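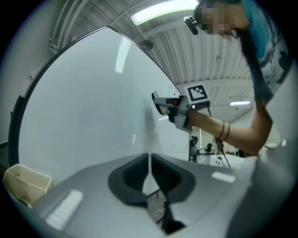 Mail Client and Mailbox Safety Checklist, with Comments
Wuvwood office, June round
Checked by: Anneliese Hinrichs
Went along: Cosimo Villa

I love this round. It takes a morning, it needs coffee and a list of logins, and at the end everybody's mail is in better shape than it was at breakfast! Comments are mine unless they carry another name. OK means checked and fine, FIX means fixed on the spot, OPEN means it goes on the list at the bottom.

1. Incoming server settings

1.1 Server name matches the one on the Mallport account sheet. OK
Every machine agrees this time, even the old laptop in the back room. Big improvement on last round.

1.2 Connection is encrypted, port 993 for IMAP. FIX
Ludger Reuter's desktop was still on 143 with encryption set to "if available." Changed it to SSL/TLS, restarted the program, sent a test message, got it back within seconds.

1.3 No account is still set up as POP. FIX
We found one. Ilse Kasten's home-office profile was pulling mail down by POP and deleting it from the server, so her phone never showed anything she had already read at her desk. She had been forwarding messages to herself for ages to get around it. Set up again as IMAP, old mail copied back up to the server (422 messages, all present when we compared the folders). She was delighted and so was I.

1.4 Certificate warnings have not been clicked away. OK
No saved exceptions on any machine.

2. Outgoing server settings

2.1 Sending requires a login. OK

2.2 Port 587 with STARTTLS or 465 with SSL/TLS. OK
Both are in use here and both are fine. Please don't change one to match the other.

2.3 Sender address and reply address are correct. FIX
Sieglinde Kohlhase's replies were going to her old address with the typo in it. One letter! Fixed, and the typo address now forwards to the right one until the next round.

3. Passwords and sign-in

3.1 Each person has their own login. OPEN
The orders mailbox still has one password that everyone uses. Cosimo: Mallport can do shared folders with separate logins, I'd like to try it on this mailbox first.

3.2 Two-step sign-in is on for webmail. OK
All on. I was ready for arguments and there were none.

3.3 App passwords are labeled and old ones removed. FIX
Removed the ones for phones that are no longer in use. If you get a new phone, please name the new app password after it ("Ilse phone" is perfect, "test2" is no help to anyone).

3.4 No passwords on paper near the screens. OK
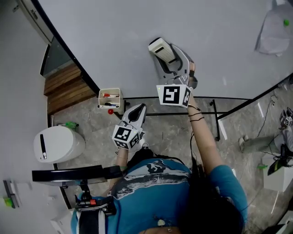

Two hand-held grippers at the white table.

4. Folders, storage and rules

4.1 Mailbox is below 80 percent of its limit. OPEN
Orders is at 91 percent. Most of it is attachments from Mühlbauer, who send the full catalog with every confirmation. Ludger will ask them for a link.

4.2 Sent, Drafts and Trash point to the server folders. FIX
Two machines were keeping Sent mail locally. Now that it's on the server you can find it from your phone as well, which is wonderful once you get used to it.

4.3 No forwarding rule that the owner doesn't recognize. OK
Went through every rule with its owner. Please keep doing this one together and out loud. It's the best check on the sheet for spotting a break-in, and people always end up learning what their own rules do.

4.4 Junk folder looked through. FIX
Three real invoices in there, marked as not junk. Sieglinde has added the senders to her address book.

5. Backup

5.1 Nightly Wosent backup has run. OK
Log read back to the start of the month, no failed nights.

5.2 Test restore of one folder. OK
This was the fun part. We picked a folder of 50 messages, restored it under a new name and opened 13 of them, including the ones with attachments. Everything came back, umlauts and all. Took less time than the coffee.

5.3 Backup password is known to two people. OK
Cosimo and me.

5.4 Attachment size limit tested. OK
Limit is set to 25 MB. A 100 MB drawing was refused with a clear message, exactly as it should be. Use the file share for those.

Still open

3.1 Separate logins for the orders mailbox. Cosimo, before the next round.
4.1 Storage for orders. Ludger to write to Mühlbauer, then I'll clear out the duplicate catalogs.

If your mail asks for a password again after today, close the program completely and open it once more before you type anything. If it still asks, come and get me, I'm happy to look!

Signed: A. Hinrichs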